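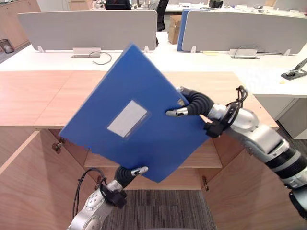
Ticket 552
Subject: Blue folders won't stand upright in the low cabinet
Raised by: Petronella Jacobs
Area: Poller office, records
Status: Open

Problem as reported
The Skarkonov contract folders used to stand spine out in the low wooden cabinet. After the December move they lean, and the end one slides down flat whenever a neighbour is taken out. Both doors close, but the right one needs a push.

Tried so far
Took everything out and wiped the inside. No change when the folders went back.

Checked the cabinet for level, front to back and side to side. It was out by 5 mm at the left. Packed the left side with card and it now sits level. Folders still lean.

Swapped the order so the fullest folders were at the ends. Better for a morning, then the same again.

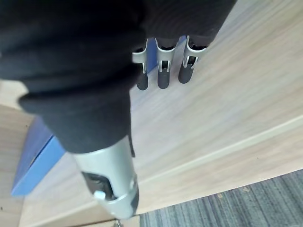 Reply from facilities
Please confirm whether the folders are the rigid type or the soft ones from the Escobar order. The soft ones need a divider every 6 folders. We have dividers in stock for the Rerkine cabinets but have not tried them in yours.

Update from Petronella
They are rigid, so I don't think dividers alone will do it. I measured the inside again and there is more width than we have folders to fill.
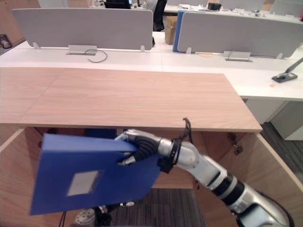

Labelling needs sorting before anything goes back for good. The records list runs to 2000 entries and the folder number is the only way to match them. The blue folder at the cabinet has nothing I can read on its front label, so it can't be filed by number yet. I will check it against the list and write the label in black pen.

Next step
Facilities to bring two dividers and a bookend. Right door to be looked at on the same visit. Please leave the ticket open until both are done.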